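Nasteck recalls folding drying racks over hinge problem

November 7, 2024
By Yuxi Kang

Home goods maker Nasteck is pulling one of its folding drying racks from stores after complaints that the legs can give way when the rack is loaded. 826 units were sold under the Cloltness name, most of them through the Stusance chain, going back to February.

No serious injuries so far. Two customers reported pinched fingers, and one told the company a rack came down on her foot while she was hanging towels.

"We'd rather have them all back than wait for a third call," said Suqin Luo, who handles product safety at Nasteck. She said the trouble is a pin in the leg hinge that was cut too short on one production run. Other Cloltness racks use a diferent pin and are not part of the recall.

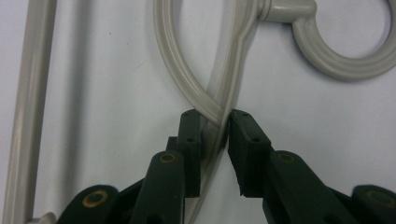
Light gray plastic parts with rounded, tube-like sections.

Owners should stop using the rack and fold it flat. Refunds are $40, the full shelf price, at any Stusance service desk. No receipt needed. People who would sooner keep the rack can ask for a repair kit by mail, but kits won't ship for a few weeks.

At the Deng Street store Thursday's delivery of racks never made it to the floor, manager Edin Georgiev said. Returns slow as of noon. "Most folks haven't heard yet. I expect the phone to start after the weekend."

Shopper Yanling Song, who brought hers back in the morning, said she had no trouble with it. "Held sheets fine. But I have a toddler, so back it goes."

Nasteck has ordered 1000 repair kits, Luo said, enough for every rack sold plus spares. The company is also emailing customers who registered thier purchase. Anyone who bought one secondhand can still get the refund.

Stusance says the racks will be back on sale once the new pins have been tested. No date given.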